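Trornley: Collecting Kitchen Demonstrations

Project gallery

Trornley is a two-armed robot we use for household work. Through August the team at the Hernley site collected demonstrations of dish handling, and this page gathers notes and a picture from those sessions. The demonstrations go into the training set for Ojo, the policy that will eventually run the robot without an operator.

The work is repetitive. An operator drives both arms through a short task, the recording is saved, the kitchen is reset, and the operator starts over. One session is 10 recordings, followed by a break. We planned for 200 recordings of the dish task before the first training run, and we kept going past that once we saw how many had to be thrown out.

Setting up

Each session begins at 8:30 in the morning with a joint check. The operator moves every finger through its range and compares the readings against the previous session. If a finger reads differently, it is recalibrated before anything gets recorded. The head camera is checked next. Its angle stays fixed for the whole session, and a session with a bumped camera is marked so that it can be sorted out later.

After that the objects are placed. The placement sheet gives a starting spot for each item and says whether the dishwasher begins open or closed. Operators do not choose their own layout. Early on they did, and the items ended up in the same few places every time.

The task

The dish task has 3 versions. In the first, an item goes from the sink rack to the counter. In the second, an item goes from the sink area to the lower rack of the dishwasher. In the third, the robot takes items out of the dishwasher and puts them on the counter. All of them use the same kitchen, so Ojo has to learn from the state of the objects which one it is looking at. A short text label goes with every recording as well.

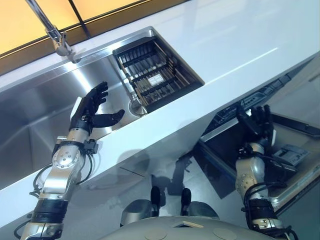 Head view at the sink. Left hand open over the basin, right hand by the lowered dishwasher door.

The second version takes the longest to record. The two hands work at different heights, and the operator has to keep track of both. New operators tend to park one arm and do everything with the other. Those recordings are still usable, but we keep them in a separate folder, as we want the policy to learn to use both sides.

Reflections are the other difficulty. Bare metal in the sink throws highlights that move when the lights change, and the object detector we use for labeling sometimes marks a highlight as an object. Labels from the sink are therefore checked by hand. We record under different lighting on purpose and write the setting in the log.

Review

Kolbrún Steinarsdóttir runs the review. Every recording is watched at double speed by 2 people, who mark it keep, trim or drop. A trim usually means the operator waited too long at the start. A drop means the hand hit the counter, the item was let go early, or the camera stream lost frames.

"I would like people to stop deleting the slow ones," Steinarsdóttir says. "A missed grasp and a second try is good material. We have plenty of clean grasps. We have very few where the hand backs off and comes in again from another side."

Her rule has been in place since the middle of the month. A failed first attempt is kept as long as the operator recovers within the same recording. The time of the miss is written down so that it can be found again.

Storage and format

Recordings are stored in Rirnullow, our in-house archive. Each entry holds the head camera video, the joint positions for both arms, the finger positions, the text label and the review mark. Video and joint data share one clock. In the first batch they did not, and that batch has been set aside until the offset is worked out.

Entries are named by session and by order within the session. The operator's initials are kept in a separate table. Anyone on the team can pull a list by task version, lighting or review mark.

Next

The first training run will use only recordings marked keep. A second run will add the trimmed ones, and we will compare the two on the same set of starting layouts. Results will be posted on the Ojo page.

Collection moves to the pantry shelves after that. The placement sheets for the pantry are being written now, and operators who want to try the draft layouts can sign up for an afternoon slot on the Hernley board.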